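3. Rangement de la chambre : déroulement et observations

Le projet Prarnier porte sur le temps passé à remettre en ordre une petite chambre d'étudiant. Nous avons retenu la chambre témoin de la résidence Dalen, avec un lit, un rideau et 17 objets à ranger. Chaque séance commence par le lit – c'est là que les affaires s'accumulent dans la journée – et se termine par le sol.

Les objets ont été répartis en trois groupes : textiles, peluches et divers. Les textiles vont dans le bac Suvden, les peluches sur l'étagère basse. Le drap reste en place pendant toute la séance et n'est retendu qu'à la fin.

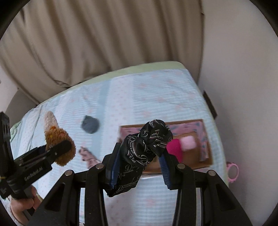

Figure 4 – Tissu noir à inscriptions blanches et peluche brune au-dessus du lit.

Les tissus souples posent le plus de difficultés. Une fois chiffonnés, ils n'ont plus de bord net et il faut les étaler avant de les plier. Le tissu noir de la figure 4 a été classé avec les textiles. La peluche garde à peu près son volume et se range sans préparation. Le rond gris posé sur le drap a d'abord été compté dans les divers, puis déplacé dans les textiles après la deuxième séance.

Nous avons fait 6 séances, toutes le lundi. Le pliage est l'étape la plus longue à chaque fois. La grille de relevé Ferklow ne sépare pas le pliage du dépôt dans le bac, ce qui limite la comparaison entre les groupes. Une colonne sera ajoutée pour la suite.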